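Home safety check, ground floor and stairs: families with children under five
Checklist with comments
Property: Orncombe, end terrace, two adults, two children (four years and 14 months)
Checked by: Edivaldo Frota
Date: Monday, August 22, 2022
Previous check: February, before the younger child was walking

Marking: P = pass. A = action needed. N = not applicable. Comments are given where the mark is A, or where a P depends on something the household does each day.

1. Hall and stairs

1.1 Gate at foot of stairs fitted and latching: P
1.2 Gate at head of stairs fitted and latching: A
The gate (Paiva, pressure-fit) is sound, but a pressure-fit gate has a bar across the floor and should not be used at the top of a flight. Replace with a screw-fixed gate opening over the landing. The wall on the left is plasterboard, so the bracket must go into the stud.
1.3 Gaps between banister rails under 100 mm: A
Most are under. The gap next to the newel post is wider, and a ball of 100 mm diameter passed through it. Fit a clear panel or an extra rail.
1.4 Stair carpet secure, no loose rods: P
1.5 Smoke alarm sounds on test: P
1.6 Front door key out of the child's reach but known to both adults: P
The hook is at adult shoulder height. Keep it there.

2. Living room

2.1 Bookcase and television fixed to wall: A
Television strapped. Bookcase not strapped. It was marked A in February as well. The four-year-old was seen to put a foot on the second shelf during the visit. Heavy books should go to the bottom shelf until the strap is fitted.
2.2 Fireguard fixed on both sides: N
2.3 Blind cords cleated or removed: P
2.4 Sockets undamaged, no covers used: P
Plug-in socket covers were found in a drawer and the parents asked whether to use them. They are not needed on modern shuttered sockets and can hold the shutters open. Discard.
2.5 Button batteries: A
The kitchen scales and one musical book have screwed compartments. The remote control does not. Tape the compartment or store the remote on the high shelf. Spare cells were loose in a dish on the windowsill and were moved during the visit.
2.6 Toys suited to the youngest child in the room: A
The older child's building bricks and bead set share a box with the younger child's toys. Two boxes are required, one with a lid that the younger child cannot lift. The bead set should come out at the table only, and the floor should be checked afterwards.

3. Kitchen and eating area

3.1 Gate or door keeps the younger child out during cooking: P
3.2 Cleaning products in locked cupboard: P
Omgate magnetic locks, both holding. The magnet key is kept on top of the fridge.
3.3 Dishwasher tablets in locked cupboard: A
These were in the unlocked cupboard beside the dishwasher. Same treatment as 3.2.
3.4 Kettle and flex at back of worktop: P
3.5 Knives in latched drawer: P
3.6 Small hard foods stored and served safely: A
Whole nuts must be kept away from both children. Grapes are being cut across the middle. Cut them lengthways, then again, into quarters.
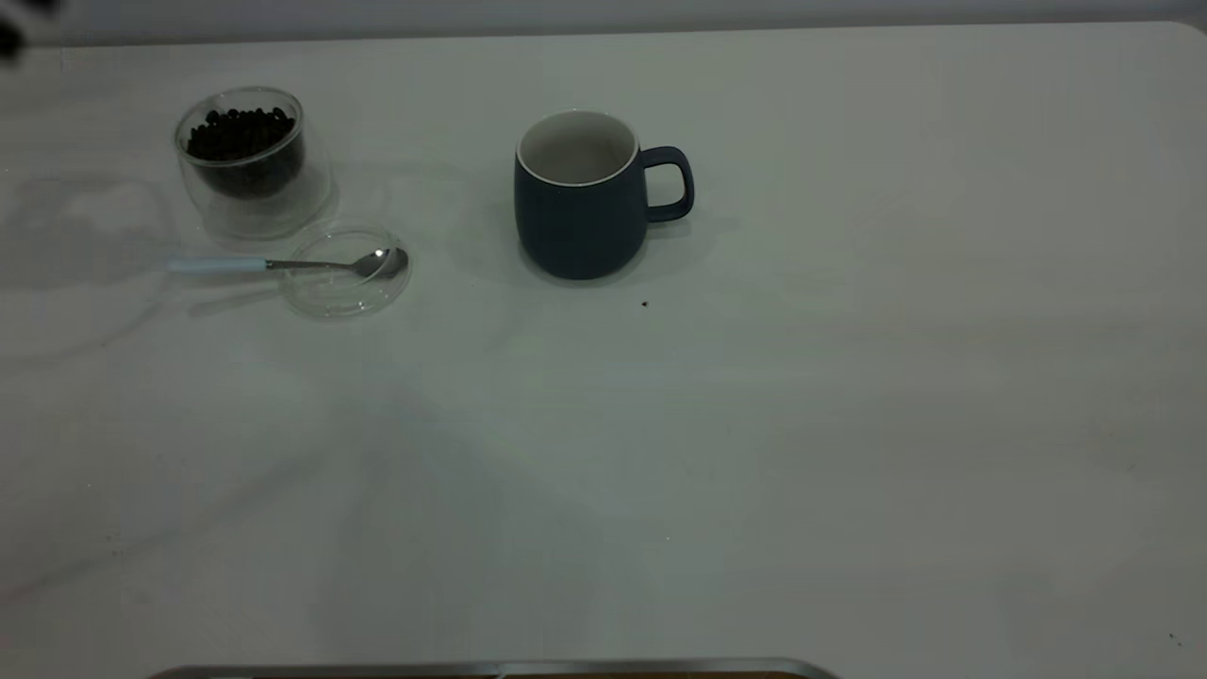 The same applies to cherry tomatoes and large blueberries in the four-year-old's packed lunch. The lunch itself was made up at the time of the visit and was otherwise satisfactory: sandwich in strips, soft pear, yoghurt. Popcorn should be left out.
3.7 Highchair harness in use: A
The harness is a five-point type (Astadum) and in good order, but only the waist strap was being fastened. Use all five points at every meal.
3.8 Tablecloths not used: P

4. Downstairs bathroom

4.1 Hot tap at basin below 48 degrees: P
4.2 Medicines in locked cabinet: A
The cabinet locks. Infant paracetamol had been left on the cistern. Return it after each dose, including at night.
4.3 Bath seat not relied on for supervision: P
4.4 Nappy sacks out of reach: A
The roll was hanging from the changing table. Nappy sacks cling to the face and make little noise when handled. Move them to the cabinet.

5. Hot drinks

5.1 Hot drinks never carried over or drunk while holding a child: A

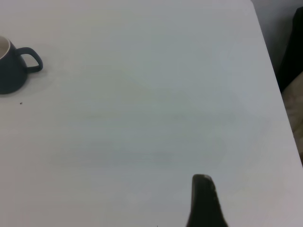 Both parents said they drink tea while feeding the younger child on the lap. This should stop from today. Put the child down first, or leave the drink until the feed is finished. A mug left on a table, like the navy-blue one in the photograph, should be treated as within reach of any child who can pull up to stand. Push it to the middle, or put it on the worktop behind the kettle. A drink can still scald 15 minutes after it is made.
5.2 Adults know first aid for scalds: P
Cool running water for 20 minutes, clothing and nappy off unless stuck, cling film laid over loosely. No butter, no toothpaste.

6. Garden door

6.1 Door lock working: P
6.2 Paddling pool emptied after use: A
The pool held a few centimetres of rainwater. Empty it and store it upside down.

Order of work

Same day: 2.5, 3.3, 3.6, 3.7, 4.2, 4.4, 5.1, 6.2
Within one week: 1.2, 2.1, 2.6
Within one month: 1.3

Recheck when the younger child begins to climb, or after any change of furniture. The bookcase strap is to be shown fitted at that visit.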